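Small Repairs and Assembly, Evening Course
Handout 2: The cordless screwdriver and the bench you use it on
Prepared by Bontu Admasu, with corrections from Isamu Yagi
Revised 28th July

Welcome back, everyone, and thank you for being so patient last time while we hunted for enough chairs. This handout goes over what we covered at the front of the room, plus a few things I meant to say and didn't get to (I talk too much about screw heads, as those of you who took the January course with me will remember). Please read it before you come in again, and bring it with you, because there's space in the margins and you will want to write in them.

1. Getting to know the tool

A cordless screwdriver is a friendly thing to start with. It's smaller and gentler than a full drill, it suits furniture, hinges, battery covers and switch plates, and it forgives a beginner's mistakes most of the time. Before you turn a single screw with yours, spend a few minutes just looking it over from end to end. Find out where your hand is meant to go. The part for gripping is usually rubbery and has some texture to it, and the smoother parts are usually the casing.

Then look down toward the working end. On the Bosch we had at the front there's a black collar just before the chuck, with a row of small white dashes and tick marks going around it, and a little printed icon off to one side. Get in the habit of looking for markings like these on any driver you pick up, whatever the make.

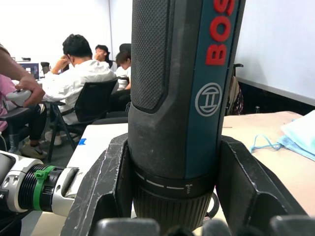 On many drivers a marked collar sets the torque, meaning how hard the tool will push before it gives up and clicks or slips. Low settings are for small screws and soft materials, and higher ones are for longer screws going into something that resists. Your own manual will tell you how yours is arranged, so do please read it, dull as it is. Chaltu asked me whether you can leave the collar on one setting forever. You can, and plenty of people do, but you'll strip a lot of screws in soft pine that way.

My advice is to start lower than you think you need. If the driver stops with the screw head still standing proud, go up one step and try again. It takes a few seconds longer and it saves you digging out a buried screw with a knife, a job I have done more often than I'd like to admit!

2. Choosing the bit

Push the bit into the screw head with your fingers first, before it goes anywhere near the chuck. It should sit down snugly and not rock. If it rocks, try the next size. Most of the chewed-up screws in our practice box (the Jinano box, with the sliding lid) got that way from a bit one size too small. Cross-head screws are the worst for this, since two sizes can look nearly the same under evening lighting.

Keep the driver in line with the screw. Leaning over to one side is the commonest fault I see, and it comes from standing in the wrong place. Move your feet — the tool will follow.

3. Setting up the bench

Wondimu Wako takes this part of the course, and he likes a bare table. A pale top is a great help, as a dropped black screw shows up against it right away. If your table is made up from two boards laid together, run your palm across the join and find out whether there's a step. Small parts love to roll into a gap, and so do washers.

Put only the piece you're working on in front of you, lying flat, and keep it well in from the edge. The screws go in a shallow dish on the side of your free hand. Everything else can stay in your bag until it's wanted. 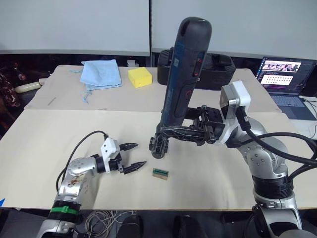
Keep the tip of the driver clear of the tabletop whenever you bring it across to the work. It's easy to drag a bit over a nice surface while you're chatting to your neighbor, and the scratch will be there for years. If you need both hands free, lay the driver down on its side with the bit pointing away from you.

4. Practice for next time

Take two scraps of softwood and join them with four screws, each at a different torque setting. Write the setting beside each one in pencil. Then take them all out again and look at the holes. Kiros Tilahun has kindly left a bag of offcuts on the shelf by the door for anyone who has no wood at home.

If you're coming over from the Pretthorpe group, you've done this exercise already, so try it in something harder, and tell me how it went.

Questions are welcome at the start of the session, while people are still finding their seats.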